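Prelside Community Art Room
Safety walk-through, Cabrera Street studio
Spring session, completed before the 4:00 p.m. family class

Key: OK = no action. FIX = needs work before next class. WATCH = check again next month.

PAINT AND SUPPLIES
Acrylics and tempera capped and on the low shelf: OK
Solvents locked away from family classes: FIX
Comment: Mineral spirits were on the drying rack again. Moved to the metal cabinet. The cabinet key goes back on the hook in the office.
Labels on all decanted bottles: FIX
Comment: Two squeeze bottles with no label. Emptied and put in the bin.
Oily rags in lidded can: OK

CUTTING TOOLS
Craft knives counted in and out: OK
Comment: 19 out, 19 back.
Guard on paper trimmer: WATCH
Comment: The guard is on but the left screw works loose. Tightened by hand. Memover has the replacement screw on order.
Linoleum cutters and bench hooks: OK
Comment: Under-tens use the soft blocks only. This was agreed in January and is still not on the wall sign.

KILN CLOSET
Clearance around kiln: FIX
Comment: Cardboard boxes from the Henach puppet project were stacked against the closet door. They have to live somewhere else.
Vent fan running: OK
Kiln log filled in: WATCH
Comment: Last two firings have a start time and no finish time.

POWER AND HEAT
Glue guns on the switched strip: OK
Hair dryers and heat guns, cords: FIX
Comment: One cord is split near the plug. Tagged and taken out of use. Replacement budget for small electrical items is 480 dollars for the year, so there is room for a new one.

FLOORS AND EXITS
Back exit clear: OK
Mats flat at the sink: WATCH
Comment: One corner curls up. Tape is holding for now.
Easels folded when not in use: OK

FIRST AID
Kit stocked: FIX
Comment: Low on small bandages and no burn gel. Eyewash bottle is past its date.

Family classes should not use heat guns or the kiln closet until the FIX items above are signed off. Send corrections to the studio office.

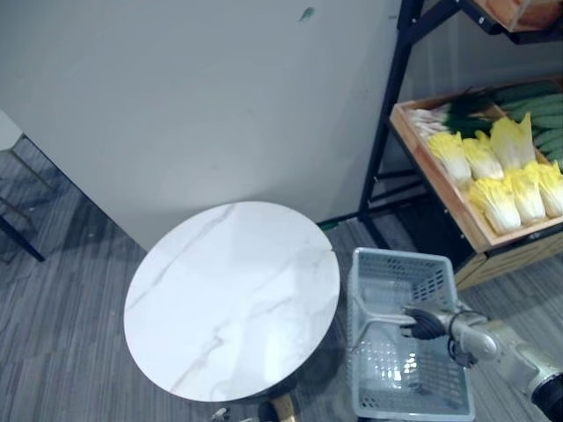 Comment from Dee: Can the soft-block rule go up for parents too? My son is eight and was handed a regular lino block in March. He was fine, but I didn't know there was a rule until I read this list.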